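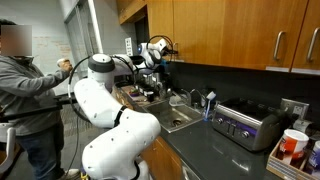 Shared kitchen at Zumcombe gets its counter back

December 5, 2018

If you've wandered into the upstairs kitchen at Zumcombe this week looking for a quiet slice of toast, you'll have noticed that things are different. The long dark counter has been cleared, scrubbed and put back together, and it looks terrific!

The tidy-up was the idea of Tyyne Peltonen, who moved into the building in June and has been cooking up there most evenings ever since. She put a note on the noticeboard asking if anyone fancied spending a morning on the kitchen, and got seven replies before lunch. By the end of it they had emptied every one of the wooden cupboards, thrown out a frightening number of lids with no containers and filled two boxes for the op shop.

"I thought we'd be done in an hour," Tyyne said. "Then we opened the cupboard over the sink."

The new arrangement is simple enough. The little black containers and cups now live at the window end of the counter, along the back, where you can reach them without leaning over somebody who is washing up. The sink stays clear. The brush stands upright in its holder to the right of the sink and should go back there when you've finished with it (please, please don't leave it in the bottom of the sink). The stainless steel toaster has its own spot further along to the right. It has four slots, so there's no excuse for a queue at breakfast, and it can stay put now that everything else has been shifted out of its way.

Roksolana Zhuravel took charge of the cupboards and did a beautiful job. Plates and bowls are at the bottom, mugs are in the middle, and the top shelf is for the big serving dishes that come out at Christmas and for birthdays. She has also started a shelf for shared staples. So far it holds flour, rice, tea, two kinds of lentils and a very large jar of honey from her uncle's hives. Anyone can use what's there, and anyone can add to it. If you finish something, write it on the list inside the door.

There was a bit of money spent, but not much. The whole job came to $321, paid out of the building fund, and most of that went on new shelf liners and a plumber's visit to look at the tap, which had developed a drip. The fund still has a little over $2,000 in it, and there has been plenty of talk already about what comes next. A second drying rack is the favourite. Someone has asked for a second dishwasher, which would mean losing a cupboard, so that one will need a proper chat at the next residents' meeting.

A few things turned up that belong to somebody. There's a bread tin with "Omero" scratched into the base, a green enamel colander, a set of measuring spoons on a ring, a child's lunch box and a really lovely carving knife in a leather sleeve. They're in a box by the front desk downstairs and will stay there until the end of the month. The bread tin has been claimed twice, by two people who both sound very sure, so if you have an old photo of it, do bring it along!

We also counted the teaspoons, for the record. There are 34. If you have any at home in your flat, they'd be welcome back, no questions asked.

To celebrate, there'll be a shared supper in the kitchen later this month. Tyyne is making her salmon soup and rye bread, Roksolana has promised dumplings, and the Uchida family from the ground floor are bringing a big tray of rice balls. Bring a plate of something if you can, and a chair if you've got a spare one, as the kitchen doesn't have many seats. Kids are welcome. A sign-up sheet is on the noticeboard, with a column for allergies, and it's filling up fast.

Would you rather help than cook? The cupboards in the laundry are next on the list, and after seeing what came out of the kitchen we can only imagine what's lurking in there. Leave your name at the front desk or tell Roksolana, who is usually in the kitchen first thing with a coffee. Gloves and buckets are provided. Bring your own music, unless you want to hear Tyyne's accordion records again (we had a ball, but opinions on the second floor were mixed).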